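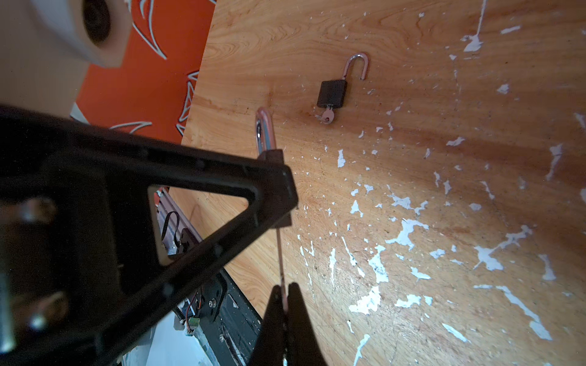 **By Letay Alemneh**
*Contributing writer, home and neighborhood*

My grandmother kept her front door key on a loop of kitchen string around her neck, and when she hugged you, you got the key too, right in the collarbone. I thought of her a good deal this past January, when I moved into the upstairs half of a house in Girngate and was told, on my first evening, that I would be looking after the spare keys for most of the street.

The custom on Tsegaye Street goes back further than anyone I met could say for certain. Every household leaves a spare with another household, and never with the one directly next door (the thinking being that if you've had words with anyone, it's probably them). The woman who lived in my apartment before me had held four sets. She left them in a cookie tin on top of the refrigerator, with a note that said only, "Mebrat's sticks. Lift and turn."

Mebrat Yilma, it must be said, has a door that sticks as well as a key that sticks. She is a retired school bus dispatcher and she locks herself out more than anyone I have ever known. The first time she rang my bell I was still in my bathrobe and hadn't found the coffee yet. By the time we'd gotten her door open she had told me which bakery to avoid, where the good plumber drinks, and the whole history of the maple tree out front, and I had been invited to dinner.

I've lived in five cities and I had never before been asked in by a neighbor within a week. I'm fairly sure the tin did it. You can't stay a stranger for long to people whose doors you can open.

Not everyone is charmed by the arrangement. Ming-te Tam, who moved over from Atgate with his two boys, told me he lay awake the first night after handing over his spare. "I'd changed every lock in our old place," he said. "And now I'd given a key to a man I knew from the recycling bins." He went across the next morning to ask for it back, was given a plate of eggs, and came home without it. It's still over there, as far as he knows.

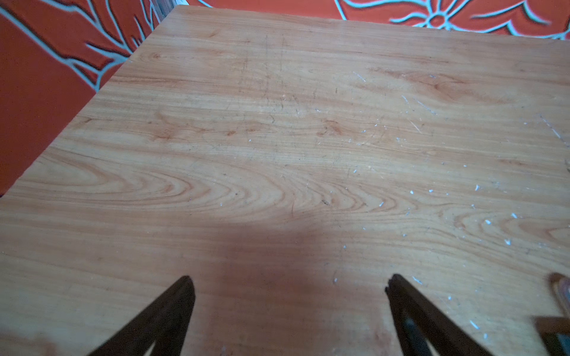 I wondered whether the younger people on the street would keep it up, what with door codes and phones that do everything. Tsion Yimer, who is renting her first place, has a keypad on her door that came with the lease. She gave her neighbor the code written on an index card, and then, a month later, she had an old brass key cut down into a keychain and gave her that too. It doesn't open anything. She said the card had felt stingy.

Then there's Eyerusalem Nigatu, who ran the hardware counter at Eltlow for 14 years and cut a fair number of the keys that are now sitting in drawers up and down the block. She told me people used to come in for a spare and stay half an hour explaining who it was for – a sister back from overseas, a son who'd been asked to leave and was now being asked to come home. She never charged for the second try if the first one didn't turn. She also never wrote a name on a key, and she scolded me quite thoroughly when I admitted that I'd put labels on mine.

So I have taken the labels off. I use scraps of yarn instead, green for number 166 and blue for Mebrat, and I've had to learn the others by feel. My own spare went down the hill to Eyerusalem, who tried it in the lock herself before she'd accept it and said it could have been cut better.

Mebrat has rung the bell twice since I started writing this. The second time she had her key in her coat pocket all along, but the soup was already on by then, so she stayed.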